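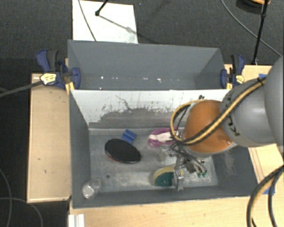 Can a shared workshop build a bin-sorting cell without a full-time engineer on the project?

With a used arm, a workbench and a lot of evenings, it can get most of the way, and the part that takes longest is the software that decides where to grip.

I visited the Darkel workshop on its open day, 21 Jul 2019. The building is a former printing plant behind the Ginness freight yard, and the members rent 211 square meters of it. Half of that is woodworking. The robot group has the far end, past the lathes, and has been working on its current cell since January.

The project is called Huma. The task is simple to state: take household objects out of one side of a divided bin and put them in the other, then do it in reverse. A run can go on for hours that way with no one resetting it. The bin is held to the bench with bar clamps, one on each side, and the two halves are separated by a panel that has lost a good deal of its white finish along the lower part. Replacing it is on the list, below several other things.

The test objects are the kind found in any kitchen drawer. A clear cup and a sponge were in the front half when I got to the bench, along with a small blue block. Clear plastic is the known weak point. The depth sensor sees through it or picks up a reflection, and the planner then aims at the floor of the bin. The group's current fix is to fall back on the color image when the depth reading has holes in it, and the members I spoke to described this as a patch.

The arm was bought secondhand from Timmermans, a dealer in retired packaging equipment, for $2,245 including the controller. Cabling runs along the outside of the arm and is tied down by hand, with a loop left at the joint above the gripper for slack. The first version had too little slack and pulled a connector out during a wrist rotation. The brackets went through several revisions as well.

The log stood at 4,000 grasp attempts on the morning of my visit. The success rate is 80 percent on the full object set and lower on anything flat against a wall of the bin. Approach angle is the limit there — the fingers need clearance that the corners don't give them.

Visitors could ask for a slow run with the planner output on a second monitor, and I would recommend it over the full-speed demo. Parking is on the freight yard side. The woodworking end closes an hour earlier than the rest.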